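Chapter 2: Renting a Room in a Shared House

By Kavinda Matubbar
January
2 min read

A lodger, a roommate and a subtenant may all sleep under the same roof, but they do not hold the same rights. This chapter sets out the differences and the paperwork that goes with each.

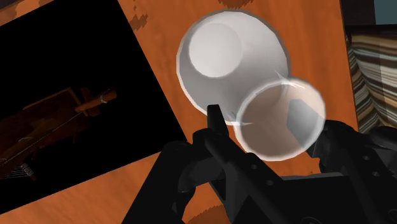
2.1 Who Holds the Lease

Start with the lease. In a joint tenancy, every adult signs one agreement with the landlord, and each signer can be held to the full rent. If the rent on a house is $3000 and one signer leaves, the landlord may ask the others for the whole amount.

A subtenant signs with a tenant instead. The tenant still owes the landlord and must usually get written consent first. A lodger rents a room from an owner who lives in the home, and in many places can be asked to leave on shorter notice.

Take the house on Arrieta Street used throughout this book. Jomar signed the lease alone and later let the back bedroom to Prumelska for $367 a month. She has no agreement with the landlord. If Jomar stops paying, her right to stay is weak — even if her own rent is up to date.

2.2 Deposits

A deposit should be recorded in writing, with the amount, the date paid and the name of the person holding it. Disputes often begin when one roommate moves out and the next pays them directly. The landlord may have no record of the change.

Contact the publisher | © Borkmont Press | Back to top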